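Setup and Upkeep of the Two-Arm Test Cell
Project report, Rowlands Robotics Lab
Shoshana Ostrowski
September 2018

1. Purpose

My project was to put the lab's two-arm robot back into regular use and write down how to keep it that way. The cell had been used by several groups before me, and each had left its own settings and its own marks on the table. The old notes covered the software but said almost nothing about the table, the cables or the hands. This report covers those parts.

2. Parts of the cell

The cell is the robot, a white table, the power supply and a control computer running Skareo, the lab's own motion program. The robot stands at the table edge with its head camera tilted down. The power supply sits on a Plullholm shelf behind it, with the emergency stop mounted on the side of the shelf. I moved the stop there in May. Before that it hung on a cable and was hard to find quickly.

3. Starting condition

When I took over, the right arm missed its target point by 11 mm at full reach. The left arm was better but made a clicking sound at the wrist. Two cable ties on the right forearm had been pulled too tight, so the cable dragged the elbow when the arm stretched out. The table could also be pushed out of place by leaning on it, and I think this was behind a good part of the error that other students had blamed on the software.

4. Work done

Cables. I cut the old ties and ran the right arm cable again with a loose loop at the elbow. The loop has to be long enough for full reach but short enough that it does not catch on the table edge. I set it by moving the arm by hand with the motors off.

Left wrist. The clicking came from a loose screw in the cover. I tightened it and added thread lock. It has not come back.

Table. I put rubber feet under the legs and measured from the robot base to the table edge on both sides. The distance is now written in the lab book and should be checked before any calibration.

Hands. I wiped the finger joints with a dry cloth and checked each finger for play. One fingertip pad on the right hand was replaced from the Redska spare kit. The kit is nearly used up and should be reordered.

5. Table markers

Markers are the part of this cell that needs the most regular care.

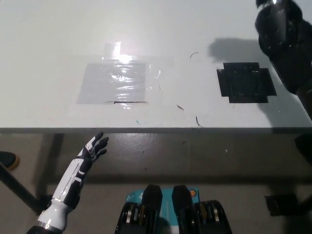

Tape is cheap and quick to replace, but it does not stay flat for long. Layers slide over each other and corners lift, and after that the camera no longer finds the same center twice. Black electrical tape in overlapping strips, like the cross-shaped marker near the right hand, is easy to pick out against the white top even when the seams show. The clear patch to its left is wrinkled and throws back the overhead light, and I would not use clear tape for a target. Bits of hair and lint on the tabletop should be wiped away before a calibration run too.

6. Results

I ran 228 reach trials after the work was finished. The right arm error at full reach went down to 3 mm. I did not separate the effect of the cable from the effect of the table, so I can't say which one helped more. Three trials were stopped by hand when Skareo lost the marker, all of them late in the afternoon with the blinds open.

7. Upkeep

Before each session: wipe the table, check the table distance, check the elbow loop.
Every month: check the wrist screws and finger pads, replace any marker with a lifted corner.
After any move of the table: repeat the full calibration – the short version does not correct for a turned table.

The calibration files are in the cell folder on the control computer, and the measured distances are on the inside cover of the lab book.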